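件名: Re: [tozan-ml] ニンヴィル縦走 避難小屋と水場と、あと雨具の件

昼休みに打ってます。誤字あったらすみません。全部には返せないので、分かるところだけ。

> 皆さまお世話になっております。秋にニンヴィル(Ninville)の縦走路を歩くつもりで
> 準備を始めました。テント泊は去年から、それまでは小屋泊ばかりです。
> いくつか教えてください。
>
> 一つ目。稜線の途中にあるフエンテアルバ(Fuentealba)の避難小屋ですが、
> いまも泊まれるのでしょうか。手元の案内図では小屋の印が括弧つきになっていて、
> 使えるのか使えないのか読み取れませんでした。

泊まれます。というか先月泊まりました。括弧は「管理人不在」の意味。凡例の裏面に小さく書いてあります。あれ気づかないですよね、私も最初の年に見落としてテント担いで上がりました。

ただし小屋の中は暗い。窓が北側だけ。戸は引き戸で、右に寄せてから少し持ち上げると開きます。力で引くと外れます。外れたら下の溝にはめ直してください。前に泊まったとき外れたまま立てかけてあって、夜通し風が入ってきて寒かった。

板の間なので銀マット必須。毛布は置いてあるけど湿気てます。ないものと思って行った方がいい。あと土間のところに棚があって、誰かの残した燃料とか食料が置いてあるんですが、手をつけないこと。非常用として置いてある分と、置きっぱなしのゴミが混ざってて区別がつかないので。

協力金は200円。箱は入って左の柱。つり銭なんか出ないから小銭で持ってってください。

> 二つ目。水場についてです。小屋の手前の沢は秋でも出ていますか。
> 過去ログを検索したのですが「出ていた」「涸れていた」が両方あって
> 判断がつきませんでした。

これは両方正しいです。場所が違う。

小屋の手前で道が沢を二回渡るんですが、下の渡渉点は秋はたいてい涸れてます。上の渡渉点、橋板がかかってるほうは私が行ったときは毎回出てました。過去ログの「涸れていた」の人はたぶん下で見切って引き返してる。もったいない。上まで登ってください、つづら折りを曲がりきったところ。

水量は細いです。コップで受けるくらい。だから口の広い水筒より、小さいカップを一つ持っていって汲むほうが早い。浄水器は使ってください。上に鹿が来る草地があるので。私は浄水器通したうえで沸かしてます。面倒だけど一度おなか壊してからはずっとそう。

それと、小屋の屋根の雨水を溜めてるタンク、あれは飲用じゃないです。トイレ用。札が外れてることがあるので念のため。

> 三つ目。初日の行程ですが、プレサッハ(Plesach)の登山口から小屋まで
> 13kmと書いてありました。テント装備で一日で入れるものでしょうか。

入れます、が、出発が遅いときつい。13kmは数字だけ見ると平気そうなんですが、前半の林道が長くて、そこで飛ばしすぎる人が多いです。林道の終点に着いたあたりで「もう半分来た」と思う。思うんだけど登りは全部そのあと。

私の歩きかたを書いておきます。参考になるか分かりませんが。
登山口は朝五時台に出る。秋なのでまだ暗い。林道は明るくなるまでヘッドランプで歩いて、朝ごはんは林道終点で食べる。ここで靴紐を締めなおす。樹林帯の急登はとにかくゆっくり。鼻で息できる速さで。尾根に乗ったら風が来るので、乗る手前で一枚着る。乗ってから着ようとすると手がかじかんでファスナーが上がらない。これほんとにあります。

尾根の途中に岩のとこがあって、地図には鎖の印がついてます。鎖はあるけど古いので体重は預けないほうがいいです。岩そのものは階段みたいで、足場は大きい。荷物が大きいと左の壁にザックの角が当たって外に振られるので、マットは横付けじゃなく縦に。私はここで一回ひやっとしました。

バスで来る場合は始発でもその時刻には間に合わないです。前泊するか、リネラウ(Linelau)のほうから入るか。リネラウ側は距離は短いけど道が荒れてて、春の大雨のあと倒木がだいぶ残ってました。またいだり、くぐったり。大きいザックだとくぐるのが地味につらい。下りに使うならいいけど、上りの初日にはすすめません。

前泊するならプレサッハの駅前の民宿か、キャンプ場。キャンプ場は秋は水道止めるのが早いので、電話して聞いてからのほうが安心です。

> 四つ目。雨具を新調しようと思っています。軽さを取るか丈夫さを取るかで
> 迷っています。店では「100グラム違えば全然違う」と言われました。
> 皆さんはどうされていますか。

出た、100グラム。

これは人によるので、自分の話だけ。前は軽いやつを着てました。軽いのは本当にいい。ザックの中で忘れるくらい。でもニンヴィルの尾根は低い松が道にかぶってて、肩と肘がずっと擦れるんです。一シーズンで肩の裏地が毛羽だって、次の年の雨で肩だけしみてきた。いまは厚手のに戻しました。重いけど気が楽。

100グラム削るなら雨具以外で削れるところがまだあると思います。たとえば、
・収納袋。全部に袋がついてくるけど、半分は要らない
・着替え。予備は靴下と肌着だけ
・食器。鍋から直接食べる
・洗面道具。歯ブラシだけで死なない
・地図の予備。いや、これは要る。減らさないで

ズボンのほうは軽くてもいいと思います。裾が広く開くやつ。靴のまま履けるかどうかが一番大事。店で靴はいたまま試着させてもらってください、いやな顔はされないです。フードは帽子をかぶった上からかぶって、首を左右に振って、前が見えるか。これもお店でできます。

洗濯は皆さんサボりすぎ。過去ログで「三年で水がしみるようになった」って書いてた人、洗ってないでしょ。雨具は汗の脂で弱るので、帰ったら洗う。洗剤をよくすすぐ。かわかす。表示を見て、熱をかけていいものなら低めの温度で乾燥機。これで撥水はだいぶ戻ります。しまうときは袋にぎゅうぎゅうに詰めないでハンガーで。

> 最後に、家でできる練習があれば教えてください。平日は仕事で
> 山に行けず、体力に不安があります。

平日に山に行ける人のほうが少ないので大丈夫です。

私がやってるのは階段。職場の階段を荷物なしで上り下り。ゆっくりでいいから下りをちゃんとやる。縦走で壊れるのは上りの心臓より下りの膝なんで。下りは一段ずつ、つま先からそっと置く。どすんと落ちない。これを続けると太ももの前が筋肉痛になって、それが効いてるしるし。

あとは荷物に慣れること。ザックに水を入れたペットボトル詰めて近所を散歩する。恥ずかしかったら夜に。水なら重すぎたとき道ばたで捨てられるので、途中で無理だと思ってもやめられます。本番前に一度は、テントも寝袋も全部入れて、本番とおなじ靴で歩いてください。肩ベルトの当たる場所とか、ザックの中で何が背中に刺さるかとか、家でわかることは家で直す。

テントも家のなかか公園で一回張る。暗くしてから張る。説明書なしで。ペグの数は出るときに確かめる。袋の口から細いものは落ちます。私は一本なくして石で代用しました、石は転がります。

食事もリハーサルしといた方がいいです。うちの場合、アルファ米にお湯を入れて待つ時間、家だとすぐなのに上だとなかなか戻らない。寒いと冷めるからだと思う。タオルで巻いて寝袋に突っ込んどく。こぼしたら終わりなので口はしっかり。あと甘いものばかり持っていくと二日目に見るのも嫌になるので、しょっぱいものを混ぜて。柿の種、梅干し、塩昆布。

書き忘れ。避難小屋の話に戻りますけど、携帯は小屋の中では入りません。外に出て、尾根の小さい祠のところまで上がると入ることがある。家族には「連絡は翌日の昼」と伝えておくのがいいと思います。夜に連絡が来ないと騒ぎになった例がこのMLでもありました。登山届は出してください。登山口の箱は鉛筆がないことがあるので先にネットで出すか、家で書いたのを持っていく。

熊。鈴は林道では鳴らす、小屋についたらしまう。同宿の人が寝られない。食べ物は小屋の外に置かない。

天気は前の日の夜にもう一度見て、尾根の風が強い予報ならやめる。有給が、とか、宿のキャンセルが、とか思うけどやめる。林道の終点で引き返しても朝ごはんはおいしいので。私は去年それで帰って、駅前でそば食べて帰りました。そばもおいしかった。

ほかの方で最近リネラウ側を下った方いたら、倒木の状況ください。片ずいてるようなら私も次はそっちに下りたい。渡渉点の橋板も、台風のあとどうなったか知りたいです。
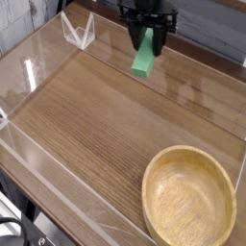
橋板は流されてても水が少なければ石づたいに渡れるけど、朝は石が凍ってることがあるので、そこだけ気をつけて。昼休み終わるのでここまで。食料計画のほうは夜にまた書きます。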